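Home Docs Datasets Tools Changelog Contact

# Pruvance jaw-state labels, release 2

Data card for the hand-held gripper recordings used by the Veres perception stack. Read the known problems before you train anything on it.

## What is in it

3000 short clips from the wide-angle camera on the gripper, each with a per-frame label: open, closing, holding, released. Labels come from the Trernorano auto-labeler, which looks at the pads and at whatever is near them. A person checked 40 clips by hand. That is a small check for a release this size, and I would not quote an accuracy number from it.

## What the labeler is good for

Finger pads are easy. They sit in the same part of the image every time, and the segmentation mask rarely drifts. Pad opening is usable as a control signal if you smooth it.

"Holding" is another matter. The labeler calls it from overlap between object and pad in the image, and overlap in a fisheye view says very little about contact. The orange egg-shaped object is a good test. It is small, has a strong color, and the detector almost never misses it, so any error left over belongs to the state logic.

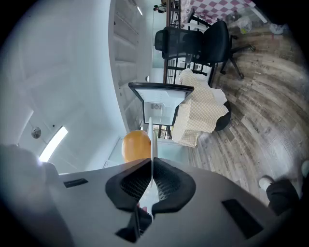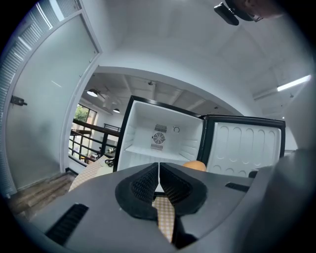
The orange object is next to the left pad in the first frame and on the refrigerator shelf, partly behind the right pad, in the second.

## Known problems

- Partial occlusion by a pad pushes the label toward "holding". Release 1 had this too. The changelog says it was fixed – I still see it.
- There is no depth and no force reading. Claims about grasp quality made from this set alone should be treated as guesses.
- Background people and furniture are not masked. A planner trained end to end may pick up on the room.
- 21 clips have pad masks that jump between frames. They are listed in `bad_masks.txt` and left in on purpose.

## Loading

 cleltby load pruvance --release 2 --skip bad_masks.txt

Cleltby undistorts by default. Turn that off with `--raw` if your model expects fisheye input. The labels were made on raw frames, so check the alignment yourself before you trust either mode.

## Status

Next release planned for July, with a new state model. I want to see it beat a plain threshold on pad opening before it replaces anything.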